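A sorting machine on the kitchen side of the workshop

Ekrem Kocabaş spent most of last winter trying to get a machine to pick up a bottle cap. He had built the arm itself by November, out of a secondhand gantry and parts cut at Lullside, the shared workshop where he rents a bench. The arm moved well enough, but it had no idea how to close on anything smaller than a tin of beans.

The machine is called Filto. It is meant to sit at the end of a repair bench and put small things back where they belong: caps, little boxes, offcuts, the bits that pile up when you take something apart. Kocabaş repairs radios and kitchen scales for a living, and he reckons he loses half an hour a day to looking for things.

His first version worked from written rules. If the camera saw something round, the arm came down flat. If it saw something long, the wrist turned. He wrote 16 of these rules and gave up when a cap lying on its side matched three of them at once.

The second version learns from people. Someone holds a gripper in each hand and does the job the way they would with their fingers, and a camera on the gripper records it. Filto is then trained on the recordings. The work needs a long surface, a box with low sides and a mixed lot of household objects, and Kocabaş does not mind much what they are as long as they differ in size and shape.

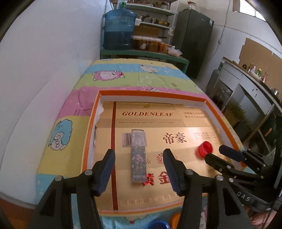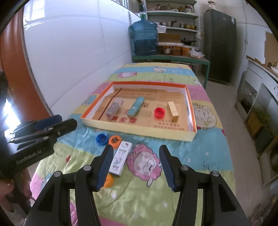

By January he had 231 recordings he was willing to use. He had thrown away almost as many. Early on he moved too fast, snatching at things, and the arm copied him and knocked everything over. He now does each pick at about the pace of somebody laying a table. He also swaps the objects between runs, and turns them round, so that the machine doesn't learn one layout by heart.

Caps are still the worst of it. A cap with its open side up can be gripped by the rim or squeezed across the middle, and the two need different approaches. Small cartons are easier, though a shiny one will throw back the light and confuse the camera. He tried dulling them with talcum powder and does not recommend it.

The software side has cost him very little. Prasertsri, a two-person firm that makes feeders for packing lines, let him have an old training computer for 232 pounds, and it runs overnight under the stairs. The fan is loud. He has moved it twice at his family's request.

Results are mixed. In his last long test Filto made 777 attempts over several evenings. It did best with wooden blocks and worst with anything clear, and it has a habit of letting go slightly early, so that things land on the edge of the tray and roll off. Kocabaş has padded the bench with an old blanket for now.

He will take the arm to Plaltutholm, the makers' weekend on the coast, if he can get the wrist to stop drifting. The motor there is the original one from the gantry and runs warm after an hour. A replacement is on order.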